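Shoe sizing should be printed in millimeters of foot length, and the older scales should be dropped. A US 9 from Suston and a US 9 from Lakska differ by more than 3 millimeters inside. The number on the tongue is a label, and each maker sets its own.

The Neltstead store logged 325 returns in March, most of them for fit.
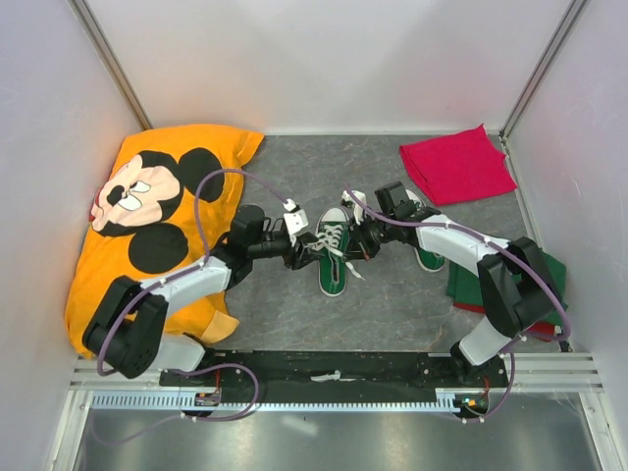 Width needs the same treatment. A letter code means little when the base length is undefined. Print both figures on the box and let buyers measure at home.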